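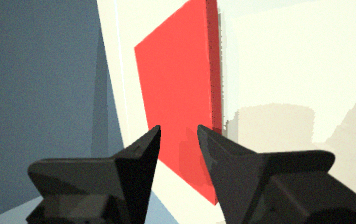

A reader wrote to ask if the paper stars I hung in the window last March could be made again for the holidays. They can. I cut mine from old Plenari road maps, 14 of them, and strung them on cotton thread with a knot above each one. Two have faded, so I'm replacing those this week. The blue parts of the map fade first. I'd like to add a garland of dried orange slices too, but the oven is slow and I only fit 3 trays.

October 30, 2023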